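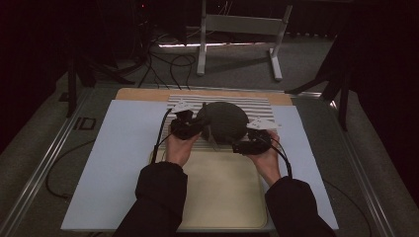

The dome lifted over the striped mat, cream tray in front, blue foam on both sides.

Windeck Bench Forum > Work surfaces and storage > Striped mat or plain mat under a dark matt piece?
Started by RBielecka, 27 February 2020
Views: 2460

RBielecka wrote:

Good evening to all. I have a question about the mat, and I hope it is the right part of the forum.

I have a grey table with a silver metal rail along each side. At the back there is a tan wooden board, and in front of it I put a rectangular mat with black and white stripes. The cream tray is in front of the mat, and on the left and the right I have pale blue foam. The left foam is the wide one. The right one is narrower, I cut it from what remained.

The piece that I work with is the dark dome. It has a matt surface and it takes marks from everything, from fingers, from the table, from a dirty cloth. I bought the mat from Zellus last May and I chose the stripes without much thinking. Now my colleague Fung-ping tells me that the stripes are a mistake and I must have one plain colour, preferably light grey. According to him the eye becomes tired and one cannot see the dust.

I like the stripes. When I put the dome down I look at how many stripes I can see in front of it and behind it, and so I know it is in the middle. With a plain mat I would have to draw a line.

What do you use? And is the tray better in front or on the side?

Ryszard

fplam224 wrote:

As I am the colleague, I should be allowed to defend myself.

I did not say a mistake. I said that for a dark piece with a matt surface I want a quiet background. On the white stripes you see every dark crumb, this is true. On the black stripes you see nothing, and a small dark thing which falls there is lost until somebody sweeps it away. So half of the mat is good and half of the mat is bad.

My own mat is light grey and I am content with it for two years.

Fung-ping Lam

kong_hy wrote:

I take the side of Ryszard. Stripes help very much with turning a round thing. A round thing has no corner which can tell you if it is straight, so you need straight lines somewhere near. I turn the small part on the edge until it faces the tray, and then I compare with the stripes.

But I would move the tray. In front of the mat it is always under your arms. In your photo it is mostly covered by them and this would make me nervous, I would put my sleeve in it every time. My tray stands behind on the left.

fplam224 wrote:

On the tray we agree completely.

RBielecka wrote:

Thank you, Hoi-yan. I tried it on the left before, but on the left I have the wide foam, and I do not want to give it up. The foam is for when I put the dome down on its side, and for this I need the width. On the narrow one it rolls.

About sleeves: they are long ones, yes, my room is cold. So far I did not pull anything out of the tray. I will not say that it can never happen.

mxwei wrote:

May I ask what everybody does about the static? With foam and a matt dark surface I have white dust on my pieces after one evening, and it is worse in winter. I wipe with the grey Dredent cloth, slightly damp, and then I leave the piece for the night with a clean box over it. It helps, but in the morning there is always something.

Also I disagree with a point of Fung-ping. If small things are lost on the mat, the mat is not guilty. Small things should be in the tray before one lifts the large thing.

Mingxuan

fplam224 wrote:

Mingxuan, in theory yes. Please come to see my table on a Saturday.

kong_hy wrote:

For static I wash the foam. Lukewarm water, very little soap, dry it flat on a towel. Do not put it on the radiator, it becomes yellow and bends upwards at the ends. After washing the dust is less for some weeks.

Please also look at the wooden board. If the upper edge is raw wood, it gives fine dust each time you push something against it. I sanded mine and gave it a little Kaijage wax, two thin layers, with one day between them.

RBielecka wrote:

The board is raw, I think. I never looked at it from this point of view. It was only there to stop things from going over the back of the table.

lokyiu_lu wrote:

I read the whole discussion and I have a simple proposal. Why not both? Put the striped mat for positioning, and when you look for crumbs lay a sheet of plain white paper over it. Paper is cheap and you throw it away with the dust on it. I do this with dark bowls, which show the same troubles.

One more point. The space between the side foams matters more than the pattern. If they are too close, your elbows push them under the mat and the mat makes a wave. I fixed mine with double-sided tape, two short pieces for each, only on the outer side, near the rail. The inner side stays free and I can still lift it for cleaning.

fplam224 wrote:

Paper slides. I tried.

lokyiu_lu wrote:

It slides if the sheet is larger than the mat. Cut it a little smaller and put the front edge under the tray.

fplam224 wrote:

Then the tray must be in front, and we are again at the beginning.

RBielecka wrote:

Then it stays in front, and I am glad that somebody gave me a reason for it :)

I will do the following. Striped mat stays. Tray stays for now. I will wash the foam on the weekend and wax the board, if I find the Kaijage, because the shop near me has only the one for floors. The tape I will try on the right side first, where the foam goes partly under my sleeve and moves the most.

Fung-ping can bring his grey mat and we compare them on the same table.

fplam224 wrote:

I will bring it. You supply the tea.

Comments from readers

Greta_S: Useful thread. I have the same sort of rails along my table and I hang the cloth on the left one, then it does not lie on the mat.

oldbenchhand: Plain mat for me. Stripes make me dizzy after an hour, particularly under a strong lamp.

mxwei: Small addition, the floor wax is too shiny and it stays sticky. Wait for the correct one.

Pilar T.: Did the mats get compared in the end? I am about to buy one and cannot decide.

This site uses cookies to remember your login and your language. By continuing to read you accept them. Change settings

Contact the moderators | Forum rules | © Windeck Bench Forum | Back to top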